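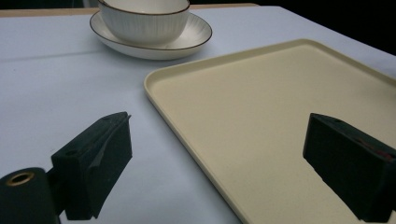

July, glaze notes cont. Started 7.40, kiln room.

Opened the Plistton kiln at 212 on the pyrometer, which is lower than I normally wait for, but the crazing on the last load had me suspicious of the top shelf and I wanted everything cooling at the same rate. Firing was the revised schedule: 2 hours at the bottom to clear the moisture, then the long ramp, 12 minutes soak at the top. Controller log says the ramp stalled once at 953 and recovered without an error code. Same place as last time. Element or thermocouple, not the programme.

Results by recipe:

- **Lesach white, batch C.** Good. Sits well on the test tiles, no pinholes. A little thin on the throwing rings, where it breaks to grey.
- **Lesach white, batch D.** Same recipe, sieved once only. Specks throughout. Sieve twice, as the card says.
- **Fodor clear.** Crazed on the stoneware, fine on the porcelain. Expansion mismatch with the new clay. Adding silica in 2% steps for the next line blend, stopping when it goes cloudy.
- **Iron wash on rims.** Too strong on most tiles. It ran into the white on the vertical ones and pooled at the foot. Dilute by half and apply with the flat brush, not the mop.

Weighed out a dry batch of the clear for the line blend. Target 2,000 g, stopped at 1,842 when the silica bag ran out. Rescaled the other materials to suit and wrote the new figures on the lid. Anyone using that bucket: do not top it up to the full weight from the old card, the proportions will be wrong.

Specific gravity of the white was 1.49 after stirring. Ayodele prefers 1.45 for dipping and I think he is right for anything with fluting or ribs - the thicker mix fills the grooves and the detail goes soft. For smooth ware I would leave it. Let down half the bucket to 1.45 and labelled both.

Cone packs: bottom shelf cone flat, middle at five o'clock, top barely moved. So the top is cold by most of a cone. This fits the crazing pattern better than my theory from last month about draughts. Ikechukwu suggested moving the half shelves to the bottom and leaving the top more open. Will try before touching the elements.

Resistance readings on the elements, cold, kiln isolated: four of them agree closely, number five from the bottom reads high. Kondley can supply a replacement but want the part number off the plate, and the plate is behind the control box. Needs the box off. Left for now.

To do:

- second thermocouple in the top spy hole, compare with controller
- line blend tiles, seven of them, bisque already done
- order silica
- scrape and rewash shelf 3 (iron drip near the back corner)
- thinner wash on rims, three strengths, mark the tiles underneath this time

Kiln reloaded with bisque at 16.20, lid down, slow programme. Vent left on.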